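Saturday, July 30, 2022

Bench notebook, writing station

Started the day on the pen holder question, which has been open since February. The desk set for Lanumley is meant to ship with one holder, one pen and the flat piece, and I want the holder fixed before anything else gets drawn up. Cleared everything off the white table first. The surface needs another wipe with the mild cleaner. The matte finish holds marks from rubber feet and I have had to redo measurements before on account of grit under a base.

Holder under test is the white one, open top, rounded corners. Walls are slightly translucent, so a light behind it changes how the interior reads. Worth knowing if we ever put a fill line or a label on the inside.

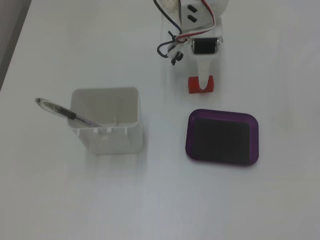

Ultura Workshop - Desk Goods Group

One pen only today. The earlier sheets were all done with the holder packed full, and a full holder hides the problem. With a single pen there is nothing to hold it upright, so it goes over to one side and lies across the rim with the upper end well out to the left. That is the worst case for tipping and also what most people will have on their desk.

Points to carry over to the drawing:

Opening. Too wide for one pen. Sang-wook Sung suggested a divider in February and I was against it, as it makes the inside harder to clean. I am less against it now. A low rib on the floor might do the same work. To be tried in card before we cut anything.

Rim. Thin and rounded. Keep it. A square edge scuffs the barrel on the pens with soft coating.

Walls. They narrow toward the base. Good for stacking, bad for stability. Angelovski quoted a straight-wall version under part number 438 and I have asked for one piece to compare. No reply as of noon.

Near edge. The small tabs and notches collect dust. They come with the molded part and we can't remove them without a tool change. Leave them alone unless Grernidthorpe agrees to share the cost.

Tip test, holder with one pen. Method as before: holder on the bare table, pen leaned to the left, push at rim height with the spring gauge until the far side lifts. Limit is 80 grams of push, taken from the old sheet. Six pushes per position, four positions, gauge zeroed between positions. Average was around 80 on the pen side, so right at the limit with no margin. The other three sides were comfortably over. Raw numbers are on sheet 2173 in the binder, not copied here.

Comment on the method. The gauge tip slides on the rim if the push is not level. I threw out the first set for this reason and started again with a scrap of tape on the rim. Tape removed after. Whoever repeats this should do the same or the readings will come out low.

Did not test with a weight in the base. A thin steel plate glued under the floor would solve the tipping but adds a part and a gluing step, and Lanumley has already complained about the price of the set. Keep it as a fallback.

Second half of the session was layout. The question is how far apart the holder and the flat piece should be on the desk so that a pen leaning out does not hang over anything. Put the holder on the left and the purple and black piece on the right.

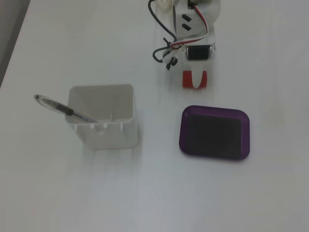 Layout B: holder left, purple and black piece right, pen leaning left.

Layout B is the one I prefer. The pen leans away from the flat piece, and the space between the two stays free for a hand or a note card. Layout A, with the holder on the other side, has the pen leaning in over the flat piece - fine to look at, annoying to use, as the sleeve catches the pen.

The purple and black does not sit well next to the white. It makes the holder look gray. Asked Lanumley whether the flat piece can be had in all black. If not, the insert card should show the two pieces further apart.

Footprint of the set in layout B still fits the tray with room on all sides, so no change to the box.

To do:
Card rib for the holder floor, two heights.
Chase Angelovski for the straight-wall sample.
Repeat tip test with a heavier pen. The present one is on the light side.
Write up layout B for the insert card, draft to Sang-wook before it goes out.
Order more of the mild cleaner, last bottle is nearly done.

Gauge is back in the top drawer. Holder and pen left on the table for Monday, please don't move them until the straight-wall piece has been set beside them.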